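Towel planner, take 31

So I finally ripped out the old grasp planner and moved everything over to Braltora! The new one looks for a towel's corners first and only then decides where the fingers go - way less fiddling for me. 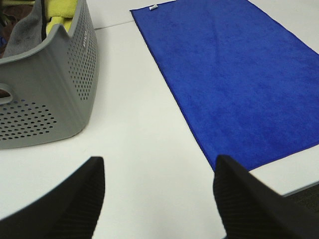 What's still broken

Blue on white is easy to segment. The heap in the basket is another story, and the mask keeps merging the yellow cloth with the gray one. Yamila Mansilla wants me to try depth edges next, so that's my December.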